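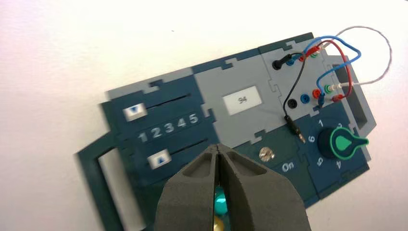

Search this site
Enter keywords

Open Day at the Dukari Robot Lab: Questions and Answers

Last updated 17/02/2020

What is the open day?

One day a year the lab opens its main hall to the public. Visitors can watch the robot arms at work, talk to the staff who run them, and try some of the tasks by hand. The next one is in August. The exact day will be posted on this page once the hall is booked.

Do I need a ticket?

Yes. Tickets are free but must be reserved. There are 334 places for the whole day, split between the morning and afternoon sessions. Last year 193 people came, so there is more room this time. Walk-ins are let in only if there is space.

What will the robots be doing?

The main demonstration is the task board. It has sliders, a knob with numbered positions, a small display, and colored sockets with test leads plugged into them. The arm works on the board with a two-fingered gripper, one task at a time. A staff member explains each step over a speaker.

The second demonstration, called Sanna, is a sorting task with boxes on a belt. It runs in the side room and is quieter.

Does the robot always succeed?

No. It misses a slider or drops a lead fairly often. When that happens, the operator stops the arm, puts the part back, and starts the task again. We don't edit the program for visitors, so what you see is the same work we do on any other day.

Is the arm controlled by a person?

Some of the time. In the morning an operator guides it. In the afternoon it runs on its own, using software we call Idura. The sign next to the table tells you which mode is on.

Can I touch the task board?

You can't touch the one under the robot. A second board is set out on a table near the entrance for visitors to use. Please don't take the plugs away with you. We lose a few every year.

How close can I stand?

There is a yellow line on the floor 2 meters from the arm. Everyone stays behind it while the arm has power, including staff who are not running it.

Can I bring children?

Yes. Children under 12 need an adult with them. The talks are written for adults, but the hands-on table works for most ages.

Can I take pictures?

Yes, without flash. The flash can confuse the cameras on the robots.

How do I get there?

The lab is at the north end of Tumusine Park. Bus 17 stops at the gate. Parking is limited, and the lot by the loading dock is for deliveries only.

Is the building accessible?

The hall and side room are on the ground floor with no steps. If you need a seat near the front, say so when you reserve.

Will there be food?

Coffee and water only. Please don't bring drinks into the hall.

This site uses cookies to remember your settings. Accept Decline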